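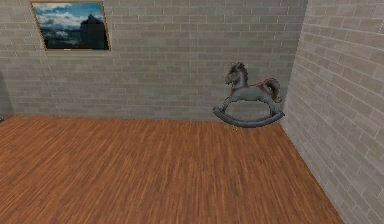

Rocking horse room, simulated, view toward the back corner. Brick walls, plank floor, one framed landscape.

Munholm rooms – README and planning notes

Hi! If you landed in this folder you're probably one of two people: somebody who wants to train or test a robot in our rooms, or somebody who has been asked to sign off on the money for it. I wrote this for both. The first half is what's in the set, the second half is what we spent, what we plan to spend, and what I'd do differently if I got to start over (I don't, the purchase order went out in December).

What this is

Munholm is a set of 64 simulated rooms we use for deciding what mobile robot to buy, and how many. We load a room, drop in a model of whatever base we're considering, and ask it to go find something. The rocking horse room is the one everybody sees first because it loads fast and has hardly anything in it. One toy on the floor near the corner, one picture on the wall, lots of open planks. If a robot can't manage in there, I don't bother with the cluttered rooms.

Kuo-hua Yang built most of the rooms. I do the budget sheet and the nagging. Yu-ting Cheung looks after the machine everything runs on, so if it's down, talk to Yu-ting and be nice about it.

Why we simulated before we bought

Two years ago our lab bought a base from Vaněk on the strength of a very good demo day. Lovely machine. It was also too wide for our storage room door, and we found that out after the crate had been opened. We kept it, it lives in the big hall now, and I have been allergic to buying from a demo ever since.

So this time around the rule was that no quote goes to the director until the model has done its time in Munholm. It cost us a couple of months. I think it saved us from at least one more hallway ornament, and it gave us something to put in front of the finance office besides a brochure.

What's in the folder

rooms/ has the room files, one per room, plus the textures they share. The light gray brick shows up a lot, so if you fix something in that texture please tell Kuo-hua first, or half the set changes under everybody's feet.

views/ has still renders. These are small and a bit soft. Brick joints and wood grain blur together in places, and thin shapes get slightly jagged edges. We left it that way on purpose, for the cheap camera option on the quote (more on that further down).

runs/ has the logs from the trial runs. 3579 of them at the last cleanup. Each log has the room name, the base, the camera, the target, and whether the run ended in a find, a miss or a timeout.

budget/ has the spreadsheet. Please don't sort it. There are formulas in there that point at row positions, I know, I know, it's on my list.

How a run works

You pick a room and a target word, like "rocking horse". The base starts at a spot drawn from the start list, and it has to end up facing the target at close range. Hitting a wall doesn't end the run but it does get logged, and I count wall contact against the base in the comparison. Real walls cost money to repaint.

The framed pictures are never targets. They're on the walls because bare brick on every side gave the localization nothing to hang on to, and because real rooms have stuff on the walls. A dark mountain under a cloudy sky is fine for that. One early model did head for a picture when told to find a window, so there's a tag in the logs for that kind of miss now: wall_decoy.

Things the rooms are bad at

Please read this before you quote a number from runs/ in a proposal.

The light is even nearly everywhere. Toys and furniture get a faint shadow at most. Our real building has tall west windows and at four in the afternoon the floor is basically a mirror, and nothing in here prepares a camera for that.

The floors are perfectly flat. No door sills, no cables, no mats. If wheel size is part of your decision, the sim won't help you, and you'll need a loaner.

Objects don't move unless you script it. The horse doesn't rock when something bumps its rocker, it just stays put like it weighs as much as a car. Kuo-hua has a branch where it does rock, ask for it if you need it.

Battery isn't modeled at all. I got caught out by this one! I'd planned on a single charging dock based on how short the runs were, and then the loaner base spent its first real afternoon sulking at 10 percent.

Now the buying part

We compared two bases, the Sirkaleo and the Cultmont. I'm not putting prices in a README that gets copied around, they're in the sheet, but I can tell you how the thinking went.

The Sirkaleo is the cheaper base and the more expensive purchase. What I mean is that the quote looks great until you add the mounting plate, the spare battery, the dock and the yearly software fee. The fee was the one that hurt. It isn't on the first page, and it starts in year two, right when our equipment grant stops.

The Cultmont costs more up front and comes with the dock and plate. Support is by email only and they're slow – my longest wait was nine days. In the rooms the two were close. The Sirkaleo was quicker across open floor, the rocking horse room especially, where it basically has a clear run. The Cultmont touched fewer walls in the tight rooms, and our building is mostly tight rooms.

We ordered 2 Cultmonts. I'd asked for three and got talked down, and I've made my peace with it.

On cameras: both vendors offer a basic one and a nice one, and the nice one nearly doubles the sensor line. That's why the stills in views/ are low resolution. We wanted to know if the basic camera would do, and for things the size of a rocking horse it does fine. For small things it struggles. A little dark object mostly out of view against a dark bit of wall is exactly what it'll skip, and I'd be lying if I said I do much better with those stills myself. We went basic on both units and set aside money to upgrade one later, once we know what people really want fetched.

Lines people forget on the sheet

Shipping and the return crate. Keep the crate! The warranty wants the original.

Storage for the run logs. They grow much faster than you'd think, and we had to buy a second drive partway through.

Somebody's hours. The first month with a new base is mostly a person walking behind it with a laptop. I put Yu-ting down for a day a week and it should have been double.

Spare wheels. Both vendors list them as consumables, so they don't come under warranty, and our purchasing form treats them as a separate category with a separate approval. Start that form early.

Adding a room

Copy an existing one (the rocking horse room is a good starter), rename it, change the objects, and run the check script. It complains if something is floating or stuck inside a wall. Then render a few views and look at them with your own eyes before you push, since the script is happy with a chair facing the corner and you might not be.

Name rooms by the main thing in them. We tried numbers and kept mixing them up in meetings.

Still to do

Add a room with a door sill. Add low afternoon sun. Put battery drain in, even a rough version. Fix the sorting problem in the sheet (yes, me). Rerun the camera comparison once the real units are unpacked and we have footage from the building to set beside the renders.

Questions about the rooms go to Kuo-hua, questions about money come to me, and if you're planning a purchase of your own and want a copy of the blank spreadsheet, just ask, I'm happy to send it.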